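Flollusley Home Boards
Open rack or real closet for the spare bedroom?

brerkdale_bev wrote:
Hi all, long-time reader and I finally have a question of my own! We're redoing the spare room in our place in Brerkdale and the old closet came out in April along with a lot of plaster I'd rather not talk about. So now there's a bare wall and I have to decide what goes on it. My husband wants a built-in with doors. I want one of those wood-look rails on posts where the clothes just hang out in the open. The wall space is 34 inches between the window trim and the corner, so we're not talking about a big wardrobe either way. Who here lives with an open rack? Do you still like it?

mothsandmitts wrote:
Built-in, with doors, every time. I had an open rack for two years and everything on the end got dusty on the shoulders. Black wool is the worst. I was running a lint brush over my coat every single morning before work.

brerkdale_bev wrote:
Oh no, most of what I own is navy and black. How bad is bad?

mothsandmitts wrote:
Bad if you don't rotate things. If you wear everything once a week you'll be okay. I don't. I have a dress I've worn to two weddings and a funeral and the rest of the time it was collecting fluff.

Tsehay Woldegiorgis wrote:
I'm going to disagree with moths here (sorry!). I've had an open rack since we moved and I would never go back. With the closet I owned three of the same gray sweater and didn't know it. Now I see what I have. The trick is keeping the number down - if you push fifty things onto a short rail of course it's going to look like a thrift store and of course you'll never touch the ones at the back.

Buy good hangers though. Wooden ones with a proper metal hook, the kind with a bit of shape in the shoulder. I bought a set of 100 plastic ones when I was first married and they bowed under anything heavier than a blouse.

rail_gary wrote:
100 hangers for how many people??

Tsehay Woldegiorgis wrote:
Two people and a lot of optimism, Gary.

rail_gary wrote:
Fair. On the hardware side, since that's my thing: check how the rail meets the post. I had a Purkau rack where the pole just dropped into a cup, and the first time I yanked a winter coat off in a hurry the whole pole came with it. Get one with a screw through, or put one in yourself. It takes ten minutes. Also if it's freestanding on a wood floor, put felt under the feet or you'll be looking at scratches forever.

brerkdale_bev wrote:
Is the Verstraete one any better? It's the other one I was looking at, and it's $300, so I'd want it to be a LOT better.

rail_gary wrote:
Never had one, so I can't say. For $300 I'd build it. Two posts, a length of closet dowel, some stain and a Saturday.

hemline_jo wrote:
Gary thinks everybody has a Saturday. Bev, I'd worry more about the wall than the rack. We did a textured gray finish in our place, the mottled kind, and I love it, but sleeves brush against it all day long and a knit will snag on anything rough. Leave a few inches behind the shoulders. Most hangers are wider than people expect, measure yours with a coat on it.

mothsandmitts wrote:
See, this is all stuff you don't think about with doors.

hemline_jo wrote:
With doors you get to think about doors, moths. Mine swung into the bed.

Tsehay Woldegiorgis wrote:
Okay, here's what I'd want you to look at before you give in to your husband, Bev. Wood hangers on a wood-look rail, clothes in a row with the gray behind them. And there's a black shower set; I keep telling people matte black looks great on a pale gray wall.

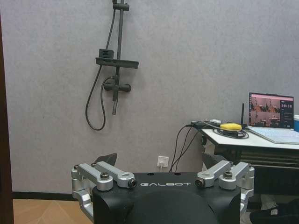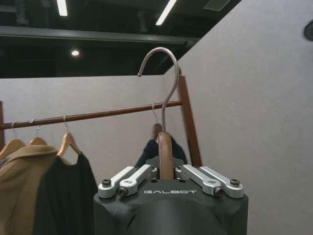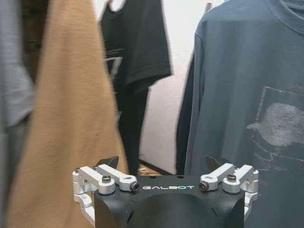

Category: Bedrooms & Closets > Open Storage

brerkdale_bev wrote:
Tsehay!!! Thank you. The navy on the wooden hanger is exactly what I had in my head, and I'm going straight to show him. I like the shiny hook way more than I thought I would. And now I want the black shower too, with the hose and the little shelf on the rail, so this thread is costing me money.

hemline_jo wrote:
Four things in a row looks so calm. My rack has never looked calm in its life.

mothsandmitts wrote:
I'll admit it's nice. I'd still be in there with the lint brush. And black fixtures show every water spot if your water is hard, so ask before you buy, Bev. My sister wipes hers down after every shower.

rail_gary wrote:
Brown pole and brown posts, very good. I can't tell how they're joined, so my advice stands. Put a screw through it.

brerkdale_bev wrote:
Update: he looked. He says he'll agree to the open rack if the off-season stuff goes in bins under the bed, and if I get down to eight hangers for my half. Eight! I have more than eight cardigans.

Tsehay Woldegiorgis wrote:
Get him up to twelve. Start at twenty and act hurt.

rail_gary wrote:
And 34 inches will take twelve with coats on them if you don't jam it. What are you doing about shoes?

brerkdale_bev wrote:
Shoes are going to need their own thread - I'll start one tonight over in Entryways.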